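세ンデ텔, 다지 로봇 손 제어 스택에 접촉 추정 모듈 통합

소테로와 공동 개발… 비닐 포장물 파지 계획 주기 단축, 9월 중 일부 사용자에 우선 배포

로봇 소프트웨어 업체 센데텔(Sendetell)이 다지(多指) 로봇 손용 제어 스택 '루노섹(Runoseck)'에 접촉 추정 모듈을 통합했다고 밝혔다. 새 모듈은 손목 카메라 영상과 관절 전류값을 하나의 상태 추정기에서 함께 처리한다. 형상이 일정하지 않은 포장물을 집을 때 손가락별 접촉 시점을 따로 추정하고, 그 결과를 파지 계획기에 바로 넘기는 구조다.

기존 버전은 인식과 제어가 분리돼 있었다. 인식 노드가 물체의 외곽을 한 번 계산하면 계획기가 손가락 궤적을 정하고, 제어기는 정해진 궤적을 끝까지 추종했다. 상자처럼 단단한 물체에서는 문제가 적었으나 비닐이나 천으로 느슨하게 싼 물체에서는 외곽 추정값과 실제 접촉면 사이에 오차가 컸다. 표면이 눌리면서 손가락 하나가 먼저 닿으면 나머지 손가락의 목표 위치가 그대로 남아 물체가 밀려나는 경우가 많았다.

통합 버전에서는 접촉이 감지될 때마다 나머지 손가락의 목표가 갱신된다. 재계획 주기는 7밀리초다. 센데텔의 제어 소프트웨어 책임자 키두스 렌초는 "손 전체의 궤적을 다시 푸는 방식으로는 이 주기를 맞출 수 없었다"며 "손바닥 자세는 고정하고 손가락별로 작은 최적화 문제를 나눠 푼다"고 설명했다. 손바닥 자세까지 바꿔야 하는 상황으로 판단되면 상위 계획기로 제어권이 넘어간다.

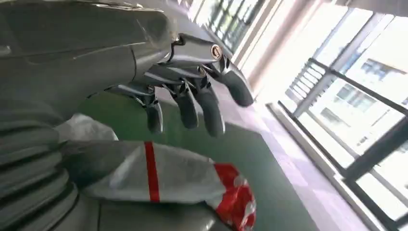
인식 쪽에서는 소테로(Sotero)가 개발한 분할 모델이 쓰였다. 모델은 투명하거나 반투명한 비닐을 별도 클래스로 다루며, 비닐로 분류된 영역의 깊이값에는 낮은 가중치를 준다. 소테로는 포장물 파지 기록 3,421건을 학습과 검증에 사용했다. 역광 조건의 기록은 따로 묶어 평가했다. 과노출 구간에서는 영상 신뢰도가 떨어지므로 추정기가 관절 전류값의 비중을 자동으로 높인다.

소테로에서 인식 모델을 담당한 하인 또는 포장재의 주름이 물체 경계로 잘못 잡히는 문제에 가장 많은 시간을 들였다고 말했다. 초기 모델은 주름이 깊은 영역을 두 개의 물체로 나누는 일이 잦았다. 현재 버전은 연속된 프레임의 분할 결과를 비교해 경계가 유지되는 경우에만 별개의 물체로 판정한다. 이 때문에 첫 파지 전에 최대 6프레임의 대기 시간이 생긴다. 대기 프레임 수는 설정 파일에서 바꿀 수 있다.

도구도 일부 바뀌었다. 루노섹의 기록 재생기는 손가락별 접촉 확률, 목표 위치, 측정 전류를 같은 시간축에 표시한다. 재계획이 일어난 시점에는 표식이 남고, 이를 선택하면 당시 계획기에 들어간 입력값을 그대로 불러와 오프라인에서 다시 실행할 수 있다. 기존 기록 파일도 변환기를 거치면 열리지만 접촉 확률은 저장돼 있지 않아 빈 값으로 표시된다.

시험 과정에서 드러난 제약도 공개됐다. 손가락 관절의 마찰 모델이 손마다 달라 전류 기반 접촉 판정에는 개체별 보정이 필요하다. 보정 절차는 물체 없이 손가락을 천천히 굽혔다 펴는 동작으로 구성되며, 측정 항목은 159개다. 손끝 커버를 교체한 뒤에는 보정을 다시 해야 한다. 회사는 커버만 교체했을 때 쓸 수 있는 간이 보정 절차를 준비하고 있으나 배포 시기는 정하지 않았다.

손목 카메라의 시야가 손가락에 가려지는 문제는 부분적으로만 해결됐다. 추정기는 관절 각도로 계산한 손가락 형상을 영상에서 제외하고 남은 영역으로 물체 자세를 추정한다. 물체 대부분이 가려지면 마지막으로 확인된 자세를 유지하되 불확실도를 점차 높이고, 임계값을 넘으면 손을 벌린 뒤 재관측을 요청한다. 임계값의 기본 설정은 보수적으로 잡혀 있어 작은 물체에서는 재관측이 자주 발생할 수 있다.

시스템 통합 업체 팡(Fang)은 시험판을 자사 작업 계획기에 연결해 평가하고 있다. 팡의 쁘라섯 시통은 "상위 계획기에서 보면 파지 실패 원인이 구분돼 올라온다는 점이 가장 큰 변화"라고 말했다. 이전에는 실패 여부만 반환됐으나 시험판은 미접촉, 미끄러짐, 시야 가림, 시간 초과를 각각 다른 코드로 보고한다. 팡은 코드별로 재시도 순서를 다르게 구성하는 작업을 진행 중이다.

센데텔은 9월 중 기존 사용자 일부에게 통합 버전을 먼저 제공한다. 이전 버전의 제어 인터페이스는 당분간 유지되며, 접촉 추정 모듈은 기본적으로 꺼진 상태로 설치된다.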